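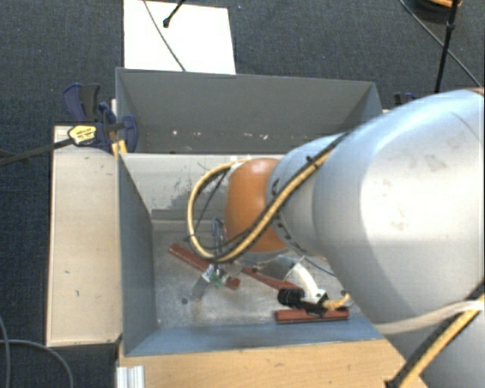 The arm working over a grey bin holding three reddish-brown bars.

Grilari Opens Orders for Plarik Bin-Picking Kit

2/6/20

14 shares | 3 comments

Grilari announced that it is now accepting orders for Plarik, a bin-picking kit for small machine shops and parts distributors. The kit is designed to be fitted to a robot arm the customer already owns. It consists of a two-finger gripper, a lens and bracket assembly, a cable set and a license for the company's Istach control software.

According to the company, Plarik is meant for bar stock and other long parts placed in a bin without fixtures or dividers. The software selects a part, plans the approach and keeps the gripper clear of the bin walls.

"Our customers change parts often and cannot build a new tray each time," said Arnulfo Escobar, director of product at Grilari. "They asked for a kit that works with the bins they have."

The gripper and bracket may be purchased separately for $3,000. A software license is priced at $460 per month, with installation billed at the distributor's standard rate. The first production run is limited to 200 kits. Marinescu will handle sales and service, with deliveries scheduled to begin in June.

14 shares | 3 comments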